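Making and Selling Handmade Jewellery
Session 9: Found and salvaged materials
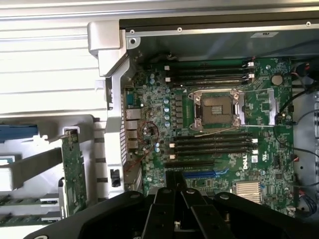 A Dell motherboard with an empty processor socket.

Tutor: Elaheh Dehghan
Notes for Tuesday, January 5, 2021

Read these before the session. They are longer than usual and I have left out the history of found-object jewellery, which you can get from the reading list.

What "salvaged" means on a label

Very little. There is no rule I know of that says how old, how used or how unwanted a thing must be before a maker may call it salvaged. I have bought "reclaimed" watch parts that arrived in sealed bags with batch stickers on them. They were new. Somebody had made them to look like old watch parts, and they were then sold to people like us so that we could sell them to people who thought they were buying a bit of somebody's grandfather's watch.

If you can't say where a part came from, don't say anything about where it came from. "Brass gear, source unknown" is dull but it is true.

Testing the claims

Suppliers in this corner of the craft like big words. Take three I have ordered from. Plevetti sells "vintage" glass stones and, when I asked for a date, told me they were "from before". Before what, they did not say. Canpolat sells decent brass offcuts and makes no promises at all, and I still buy from them. Kana lists its shell pieces as "ethically gathered" and has never answered my letter asking who gathers them.

Before next week, write to one supplier you use and ask a plain question about one material. Bring the reply, or bring the lack of one.

Metals and skin

"Nickel free" on a bag of mixed old fittings can't be known by looking. Use a spot test kit, and test more than one piece from the bag. A clear coat of lacquer is often suggested as a cure. I don't trust it on anything worn daily. It wears through first at the back of the pendant and inside the ring, exactly where the skin is. Put salvaged metal on a brooch or on the front of a backed piece and the problem mostly goes away.

Solder on old electrical parts may contain lead. Don't file it, sand it or heat it. The same goes for cutting circuit board: the dust is glass fibre and resin and belongs nowhere near your kitchen table. Several popular videos show it being done with a hand saw and no mask.

Resin

Plostent casting resin is the one we have in the workshop. The tin says it will not yellow. My test pieces from last April sat on a windowsill and have yellowed. Fine under dark parts, poor under pale ones. Make your own test strip and date the back.

Pricing

A worked case. One student sold 40 pairs of earrings at £20 a pair and felt rich. When we went through her receipts she had spent £197 on parts, fittings and cards, and had not written down a single hour. She could not tell me if she had made a living wage or a very small one. The parts were "free" in her head as they had come out of a drawer.

Write down hours, including sorting and cleaning, which with salvage can take longer than the making.

For next time: supplier question, resin strip, one finished brooch with an honest label.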